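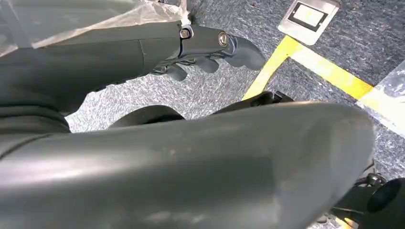

首页 > 机器人学 > 软件 > 运动控制与规划 > 手臂自碰撞检测

打印本页 | 用电子邮件发送

手臂自碰撞检测

手臂自碰撞检测（self-collision checking），机器人控制与规划软件里的一个环节。任务：判断机器人自身各部分在某一关节构型下会不会碰到一起，或者离得太近。对象只包括机器人自己的连杆、关节壳体、末端执行器、底座以及固定在身上的附件。与外界物体的碰撞一般归“环境碰撞检测”，两者常共用一套几何库，但数据来源不同：前者靠模型和编码器，后者多半还得靠传感器。

中文资料里也写作“自碰撞检查”“自干涉检测”。工业机械手的老手册多用“干涉”，移动操作方面的文献多用“碰撞”。本条目混用，意思一样。

概述

单臂固定底座的情况比较简单，关节限位卡得好，能撞上自己的构型不多。麻烦的是双臂、带轮底座、带多指手的机器。手臂折起来的时候，前臂离上臂只有一点点距离，手指又垂在下面，末端的包络随手指开合变化。手腕上再装一个相机，相机支架也得算进去，漏掉它是常见事故。

检测本身只回答“撞不撞”或者“离多远”。怎么躲开是规划器的事，来不及躲时怎么停是控制器的事。三层经常被写在一个进程里，出了问题很难查是哪一层。

几何表示

精确网格：直接用设计文件导出的三角网格。准，慢。壳体上的倒角、螺栓孔、铭牌凹槽全在里面，对检测没有用处，应先简化。

凸包：每个连杆一个或几个凸体。弯曲的连杆若只用一个凸包，凹进去的那侧会被填满，于是折叠姿态统统报碰撞，机器人收不回手。解决办法是凸分解，切成若干块。

胶囊体：一条线段加半径。两胶囊的距离有闭式解，实时控制里用得最多。缺点是方正的支架、板件套不紧，空隙大。

球集：用一串球去近似连杆。适合并行计算，也适合求梯度，轨迹优化喜欢用。球太少则表面起伏，太多则失去速度优势。

有符号距离场：预先算好每个连杆周围的距离值，查表即得。内存占得多，多指手这种小零件多的部位分辨率不够时误差明显。

实际系统往往是混着来。大臂用胶囊，手用球，底座用盒子。

检测流程

1. 读关节角，做正运动学，得到各连杆位姿。

2. 粗检测。包围盒或者包围球两两比较，离得远的直接扔掉。

3. 查允许碰撞矩阵（ACM）。相邻连杆本来就接触，永远不检；某些连杆对在关节限位内不可能相遇，也不检。

4. 细检测。剩下的连杆对做距离计算，凸体一般用 GJK 算法，穿透深度用 EPA。

5. 输出最小距离、最近点对、方向。控制层要用方向。

第 3 步出错最多。自动生成矩阵的工具靠随机采样，采样里从没撞过的就标成“从不”。采样不够，漏掉的恰恰是折叠姿态这类角落里的构型。改了末端之后忘记重新生成，也很常见。换手必须重算，装相机也必须重算。

连续检测

只在离散时刻检查会漏。两个采样点都没撞，中间撞了。关节速度高、零件薄的时候尤其明显，手指就属于薄零件。

做法有几种：加密插值；扫掠体；保守推进，也就是根据当前距离和最大可能速度算出一段肯定安全的时间，跳过去再算。保守推进较省，但距离很小的时候步长趋近于零，程序像卡住一样。工程上通常设一个下限，小于它就按碰撞处理。

与规划器的配合

采样类规划器（RRT、PRM 及其变种）把检测当成黑箱，调用次数极多，整个规划时间大半耗在这里。惰性检测先假定边都通，找到路径后再验，能省不少。

优化类规划器需要距离的梯度。胶囊和球集比较合适，网格的最近点会在面与面之间跳，梯度不连续，优化器来回抖。常用处理是在距离上套一个平滑的惩罚函数，安全距离以外为零，以内逐渐升高。

起点就在碰撞状态的情况要单独处理。机器人断电后手臂自己垂下来，靠在底座上，重新上电，规划器一看起点非法，拒绝工作。多数软件提供一个“脱离”模式：允许沿距离增大的方向慢慢退出来。没有这个模式，只能人手去掰。

与控制层的配合

实时环里不做完整检测，时间不够。一般做法：

速度缩放。最小距离低于阈值后按比例降速，到停止距离时降为零。

排斥力矩。在力矩控制的机器上，沿最近点方向加一个虚拟弹簧阻尼。调不好会振荡，阻尼要给足。

约束二次规划。把距离变化率写成不等式约束，和任务目标一起求解。效果好，但约束互相矛盾时无解，须有松驰变量。

冗余手臂可以利用零空间，把肘部挪开，末端不动。七轴机器这点比六轴方便得多。

停止距离取多少，看制动性能、通信延迟、编码器误差、模型误差，四项加起来再留余量。模型误差最容易低估。

腕部相机的用途与局限

腕部或夹爪处装的小相机，本来多用于抓取。因为位置低、离本体近，视野里常常有相当一部分是机器人自己：前臂、弯曲的臂段、手指、线缆。对抓取算法来说这些是遮挡，对自碰撞模块来说却可以拿来核对。

自身掩膜：用运动学把机器人模型投影到图像上，标出哪些像素应该属于本体。环境感知模块据此剔除本体点，免得把自己的手臂当障碍物。掩膜要稍微膨胀，膨胀太多又会盖住贴近手臂的真障碍。

残差核对：投影轮廓与实际轮廓之间的偏差如果持续偏向一侧，说明手眼标定或者关节零位有问题。近处的臂段在画面里占的面积大，一点点零位误差就能看出来，灵敏度反而高。

局限也明显。深色壳体反光弱，近处又超出深度传感的最小量程，深度图上往往是一片洞。有光带的曲面会让边缘提取跑偏。透明塑料薄膜更麻烦：皱褶处发白，平的地方透光，同一张膜在图像里一块像实物一块像背景，深度读数忽前忽后。薄膜搭在臂上时，轮廓也跟模型对不上。模型里没有薄膜这种东西，也不好加，它会变形。

线缆同理。多数模型不含线缆，靠加大半径凑合。线缆绕在关节附近时该关节的有效行程变小，应在软限位里体现，不应指望碰撞检测。

地面标记

试验场地常用彩色胶带在地面贴出直角，或放置平板作为位置参照，供底座定位和标定用。腕部相机低头时能看到胶带拐角，两条边加一个角点，可解出平面内的位置与朝向。地毯纹理杂，黄色胶带在灰地毯上对比足，颜色阈值就能分割出来。强光直射会把中间一块洗白，阈值要随曝光调。胶带被遮住一段不要紧，直线拟合能补上；角点被遮就得靠两线求交。

地面本身算环境，不算自碰撞。但手指垂到离地很近时，两套检测都在起作用，日志里要分开记，不然查起来分不清是谁叫的停。

实现举例

Elleo 是一个轻量的自碰撞库，胶囊加球集，C++ 写成，附 Python 接口。最初由 Audrey-Anne Robichaud 编写，起因是双臂平台收臂时误报太多。第 3 版起支持可变末端，手指开合时包络随之更新，此前一律按全开计算。默认模型用 147 个球描述一只多指手，可以裁减。

Raklow 是配套的允许碰撞矩阵工具。除随机采样外，还沿关节限位边界做定向搜索，专找折叠构型。某双臂模型上它检出约 3,230 个随机采样没碰到的接触构型，多集中在肘部与底座之间。合并后要人工过一遍。

Carrier 属于中间层，负责把检测结果按周期送到控制器，带时间戳，过期即作废。超过 4 个周期没有新数据就降速，再没有就停。时间戳用单调时钟，不要用系统时间，校时一跳整条链就乱了。

Nakulcombe 测试集收录折叠、交叉、贴地等姿态，主要用于比较误报率。腕部视角的图像部分带本体掩膜，透明遮挡的样本单独成组。

常见错误

模型单位不一致，毫米当米用。一加载就全身碰撞，好查。

模型左右手镜像后法向没翻，穿透方向反了，排斥变成吸引。不好查，危险。

安全距离统一取一个值。大臂之间可以大，手指之间必须小，否则手合不拢。

忽略外壳维护后的变化。换过端盖、加过垫片，尺寸就不是原来的了。

仿真里关掉自碰撞图快，到实机忘记打开。启动脚本里应当强制检查这个开关。

只测空手。抓着东西时，手里的物体应临时挂到末端连杆上，放下后再摘掉；忘了摘，机器人会一直带着一个看不见的盒子绕来绕去，走出很怪的路线。

评价指标

漏报率、误报率、单次检测耗时、最坏情况耗时。只报平均耗时意义不大，实时环看的是最坏。误报率应在接近接触的构型上统计，均匀采样得到的数字很好看但没用，绝大多数样本离得老远。

漏报的验证比较费事。通常以精确网格作真值，离线大量比对，实机上再以极低速度和低力矩限幅抽查几个姿态。

参见

允许碰撞矩阵；手眼标定；正运动学；零空间控制；轨迹优化；本体掩膜；凸分解

打印本页 | 用电子邮件发送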